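The Trial Month

I signed up for the Zimitz laundry helper in April, on the free trial, because my sister Sorcha Pollock said I was one basket away from living like a raccoon. She had a point.

It came up in the elevator with a woman named Sowmya Kamath, who plugged it in and asked me what I'd like to start with. I said the blue and the gray, please.

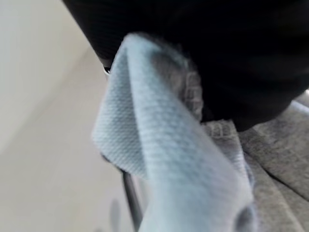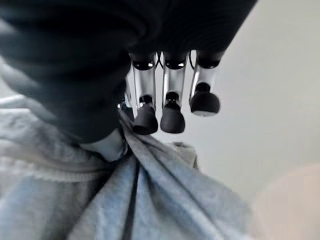 Reading time: 1 min

"It's slow the first day," Sowmya told me. "It's learning your stuff."

My stuff! I wanted to warn it. I own one good sweater and a lot of things I keep for painting (I don't paint).

We stood there with our coffee and watched those fingers go at the cloth, and I swear I held my breath. I've been on first dates with less tension.

"What happens if I keep it?" I asked.

"$111 a month, or $469 for five months up front."

I said that was a lot for socks. She said most people in Ulstead say that, and then she handed me a tablet to sign anyway.

By the second week I was talking to it. Little things, like sorry about this one, or that was my dad's, go easy. It never answered, it isn't that kind, but I noticed I'd started emptying my pockets first and turning my sleeves the right way out, like you'd tidy up before company.

Sorcha came by near the end of the month and opened my closet without asking.

"Who are you?" she said.

I took the five months. I also bought a second good sweater, so it would have something to look forward to.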